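Cladstead Letterpress Workshop Opens Its Drawers, Some of Which Had Been Stuck

CLADSTEAD, January - The Cladstead Letterpress Workshop will begin its new season of evening courses this month, with a full restored case of wood type, a second proofing press and a heating system that has been described by its installer as adequate.

The season centers on Moreira, a display face cut in wood and bought by the workshop as a single lot of 1,670 pieces. It arrived in no order whatsoever. Sorting took most of the fall and produced 104 pieces that belong to some other alphabet entirely. These have been put in a drawer marked "Later."

"People come in expecting to print a poster on the first night," said Belmiro Bettencourt, who directs the workshop and teaches the beginner course. "They print one word. Usually it's their own name, and usually the S is upside down. I've seen a grown man argue that it looked better that way. He had a point, but we turned it over."

The beginner course, First Impressions, runs for six evenings and starts at 7:00 p.m. Students learn to set a line by hand, space it by eye, lock it into a chase and pull a clean proof. Spacing gets two evenings to itself. Past students have called this excessive at the start of the first evening and asked for a third by the end of the second.

A follow-on course, Longer Lines, is meant for anyone who has finished First Impressions or can show that they know which way up an S goes. It covers setting a full page of text in metal type, mixing ink to match a sample, and printing in two colors that land where they were supposed to. Each student leaves with an edition of a small folded booklet. The text is the student's choice, within limits set by how many lowercase e's the workshop owns.

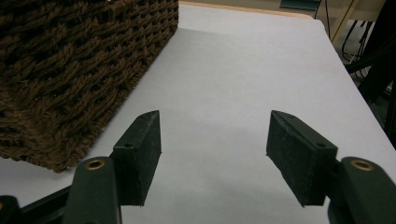

Both courses will use the Wareo, the workshop's older proofing press, and the Bulex, which joined it in the fall. The Bulex weighs 940 pounds and came through the back door with 2 inches to spare, after the door had been taken off, along with its hinges and part of the trim. The door has since been put back. The trim is expected in the spring.

The presses have different manners. The Wareo is light and forgiving and will print nearly anything put under it, including a sleeve. The Bulex wants everything exactly type high and shows every speck of dust in the result. Beginners will start on the first and be introduced to the second once they have some confidence to lose.

"I like a machine that tells you what you did wrong," said Bettencourt. "I like it less at ten at night."

Alongside the courses, the workshop will hold open bench hours for people who already know their way around a composing stick. Bench users may bring their own paper and must bring their own apron. Type is to be cleaned and put back in the right compartment before leaving. The workshop is aware that everyone believes they do this.

A wall display of prints from last season will stay up through the opening weeks. It includes wedding invitations, a set of seed packets, several broadsides of poems and a notice reading "PLEASE SHUT THE GATE" that took its maker four evenings. The gate it was made for has since been replaced by a hedge, but the kerning is very good.

No drawing ability or prior experience is needed for First Impressions. Paper, ink and use of all type are included in the fee, and a materials list for Longer Lines is sent out on enrollment. Class sizes are small, limited by the number of stools. To enroll, or to ask about bench hours, stop by the front desk at the Cladstead Letterpress Workshop on any course evening after 6:00 p.m. and ring the bell twice. The first ring tends to get lost under the Bulex.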